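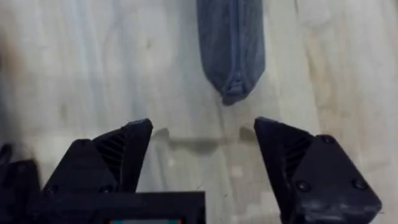 Forum > Small arms and grippers > Setup and upkeep

Search Log in New posts Unanswered

Gripper closes short of the fabric after I swapped the fingers. Is re-teaching really the fix?

We run one small arm on a table doing pick and place with soft goods, mostly pouches. Parallel gripper, black plastic fingers with the ribbed inner faces, wrist camera looking down between them. Last week I replaced both fingers with a set from Stutia. Since then it stops short of the pouch and closes on air, or it catches just the puckered end and drops it on the lift. It missed 30 picks out of 200 on Friday. Before the swap I never bothered keeping score.

Stutia support told me to re-teach every position. I have 40 of them and I don't believe that's the problem. The arm goes where it always went. Has anyone fixed this without throwing out a day?

posted by otov_bench

Yen-ting Chou

I wouldn't re-teach anything yet. "Re-teach" is what support says when they haven't looked.

Measure the new fingers against the old ones, from the mounting face to the tip. If the new ones are shorter, your tool center point is wrong and every pick will be off by the same amount in the same direction. Change the one offset, run at low speed with a hand on the stop, and try a single pick. Keep an eye on the height over the table when you do.

Then redo the hand-eye calibration if you had the camera bracket off, even for a minute. I'd also check the finger screws with the power off. Plastic fingers creep a bit under the screw heads, and one side leaning out is enough to miss something soft. Snug is fine. People crank them down and crack the part.

If the misses go in all directions after that, I'd suspect the vision before the fingers. A pouch with a seam down the middle and a bunched end doesn't give you a clean outline, and shadows from the fingers can get counted as part of it. I'd want to see the saved images from the bad picks before believing any explanation, mine included.

kong_fan627

Had same thing, turned the grip force up to max and it went away. Mostly.

Wotutgate

Force won't help a gripper that's closing on air. Compare the finger lengths first. I doubt the two sets match, whatever the listing claims.

Related threads
Wrist camera drifts after a cable change
Which thread locker is safe on plastic fingers?
Stutia finger set, worn ribs on one side
Saving images only from failed picks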